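December 15, 2020 - bin cell, Grallholm bench

Long day, but a good one, and I want to get the housekeeping rules down while I still remember why we argued over them. Qusai Qudah and I spent most of the morning going through the old Stoson checklist, and we agreed (happily, over far too much coffee) that it was written for a cell with a fence and one part type, so half of it does nothing for us. Here is what we're keeping and what we're adding.

Two people sign the sheet before the arm goes out of reduced speed. Yes, even for a quick one! I know I'm the worst offender. Hands stay out of the bin unless the pendant is in your other hand and the drives are off, and that includes nudging a toy that has slid up against the wall. 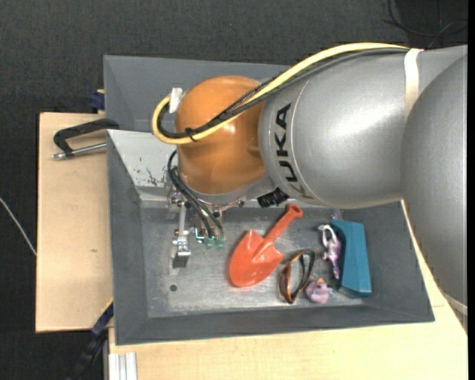

Cables next, and please forgive me for going on about it again. Anything strapped to the outside of the arm gets looked at before the first run of the day, with the wrist turned slowly to both ends of its range. Watch the loops in particular - a loop that looks generous at the home pose can pull tight in a far corner of the bin. Tape is fine for an afternoon. If it's still there the next morning, replace it with a proper strap and write it in the log.

Clamps: check by hand, every one, at the start of each session. We had the bin creep on us in October and lost run 769 to it, plus most of an evening working out why the grasps were drifting. If a clamp was loose, redo the bin calibration before anything else, even if the numbers look all right.

Object sets. Qusai wants the mix written down before each run, shiny and see-through things included, and I've come around to his view. Run 985 is no use for comparison now, as neither of us can say what was in it. The Graltora sheet has a column for this already, so let's just use it.

Still open: who keeps the master copy, and whether Yazzie wants the stop button test weekly or daily. I'd vote daily. Will ask after lunch tomorrow, and order more straps.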